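Subject: Re: Gitton ground station – acceptance review, August

Dear colleagues,

Further to the notice circulated last month, the acceptance review of the Gitton receiving station will open at 9:30 a.m. in the Letico building. The station will support the Grurkum navigation monitoring network, which at present comprises 23 reference receivers.

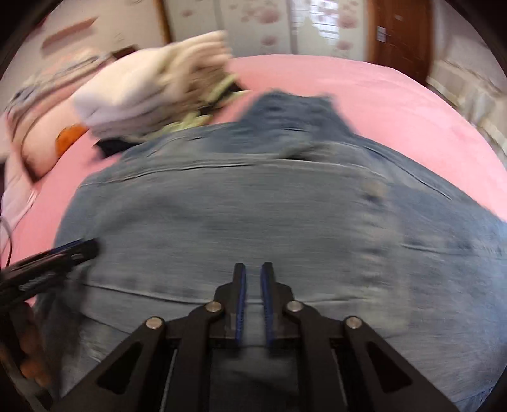 Participants are asked to submit their comments on the timing report before the review opens. The report covers 1000 hours of continuous tracking, and the review board has requested that all outages longer than 100 seconds be listed separately – including those attributed to scheduled maintenance.

Akpan will present the antenna calibration results. Remote attendance is possible on request.

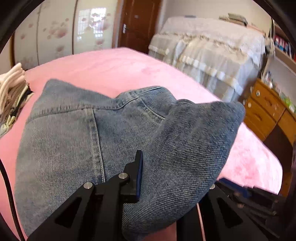

Vilém Štefanec wrote:
> The outage list in Annex B stops short of the final tracking
> period. Will a complete version be issued before the review?

A revised Annex B is in preparation and will be sent to this list. It adds two outages, both at the northern receivers.

Regards,
Eoin Lenihan
Review Secretary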